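The Semside robotics club meets in what used to be the school's textile room, and the older members can still tell you which drawer the bobbins were in. It has 6 students, one arm, and a target painted on the whiteboard in February that reads 1,477. That is how many retired desktop computers the district wants stripped before the lease on its storage shed runs out.

The club has done four.

"We're calling it the research phase," says Heino Bite, who teaches Grade 11 physics and has the calm of a man whose name isn't on the lease.

The project is called Ding, after the noise the students programmed it to make when a job is finished. For most of the winter it was a very quiet project. The arm would reach for a hard drive, consider it, and stop with its safety light on while everyone went looking for the manual. 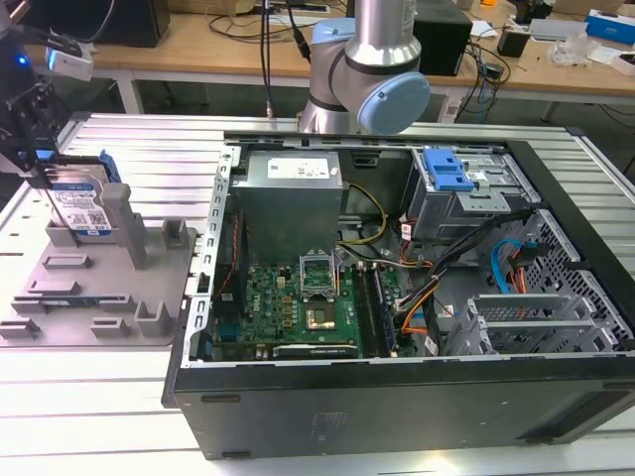
Hard drives come first, for the sensible reason that the district wants them accounted for before anything else leaves the building. They also happen to be the part the arm minds least. A drive is a brick with square corners. A cable is a noodle, and the students speak of cables the way farmers speak of hail.

The fixture plate is on its sixth version. The first was designed by the whole club at once and looked it. The current one was drawn by a single student over a long weekend, and the others have forgiven her because it works.

In April they take Ding to the Trandora Cup, where it will meet a team from Positura College whose budget is said to be almost $700 a member. Bite's lot have a bake sale. Judges award points for speed, for repeatability and for a written logbook, and the club has high hopes for the logbook. It runs to three binders, and one entry reads, in full, "Dropped it. Lunch."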